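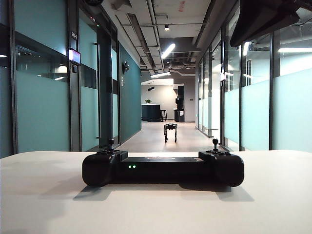 Handheld twin-stick controller

January 2018
By Montserrat Quintana

A handheld twin-stick controller is a portable input device held in both hands and worked mainly with the thumbs. It sends commands to a separate piece of equipment, such as a model vehicle, a camera mount or a walking machine. The name covers a range of body shapes, from the flat tray with a neck strap to the wide gamepad form with a rounded grip at either end. The terms "handset" and "transmitter" are also used, the second mostly by model builders.

Body

In the gamepad form, a long central body joins two grips. The grips are thicker than the body and fill the palm, so that the weight is carried by the lower fingers and the thumbs are left free. When the controller is set down on a flat surface it usually rests on the grips, with the sticks pointing up. Black is the most common colour for the casing, although grey and white units are also sold.

The casing is normally moulded in two halves and closed with screws from the underside. Labels may be printed, moulded or applied as a sticker. Printed labels near the grips wear off first.

Sticks

Each stick pivots on two axes at right angles. A sensor on each axis turns the angle into a signal, so a pair of sticks gives 4 proportional channels. Older sensors are carbon-track potentiometers. Newer ones use a magnet and a Hall effect sensor, in which no parts rub together.

Stick length affects the feel of the control. A long, slender stick travels further at the cap for the same angle and allows finer movement. A short stick is quicker but less exact. Caps may be domed, dished or knurled, and on some models they unscrew for height adjustment.

Most sticks are sprung to return to centre. The exception is the throttle stick on flying models, which is often held in place by a friction plate or ratchet. For ground equipment, centre return on both sticks is the usual arrangement, as centre is read as "stop".

Buttons and indicators

Buttons are placed close to the sticks, within reach of the thumb. Typical functions are mode selection, trim and stop. Functions differ between makers and the position of a button is not a guide to its purpose.

Indicator lights are fitted on the front face or the upper surface. Green is widely used for power, and also for a working radio link – the two are easily confused where a pair of lights has the same colour. Flashing patterns are set by the maker and should be looked up in the manual for the model in question.

Assignment of axes

The assignment of movements to sticks is called the mode. In a common arrangement for ground and walking equipment, the left stick gives forward, backward and sideways travel, and the right stick gives turning. On walking equipment the remaining axis of the right stick may tilt the body. Left-handed users sometimes exchange the sticks in software.

A dead zone is set at the centre of each axis so that small errors in the sensor do not produce movement. If the dead zone is too narrow, the equipment creeps. If it is too wide, the first part of the stick travel is lost.

Indoor operation

Radio range indoors is shorter than the figure given for open ground. Metal door frames, concrete and coated glass weaken or reflect the signal. A straight corridor generally gives good results along its length, and poor results once the equipment turns a corner. Glass partitions with a plastic film have little effect unless the film contains metal.

The operator should keep the equipment in view. When it faces the operator, left and right appear reversed, a frequent cause of error among beginners. Training exercises therefore begin with the equipment facing away.

Calibration and storage

Calibration records the centre and the end points of each axis. The sticks are left untouched while the centre is stored, then moved slowly around their full range. The procedure is repeated after a sensor is replaced or the firmware is changed.

For long storage, battery makers commonly advise a partial charge. The sticks should not be pressed against the side of a case – continued side load weakens the return springs.

See also

Control mode (radio)
Dead zone
Hall effect sensor
Potentiometer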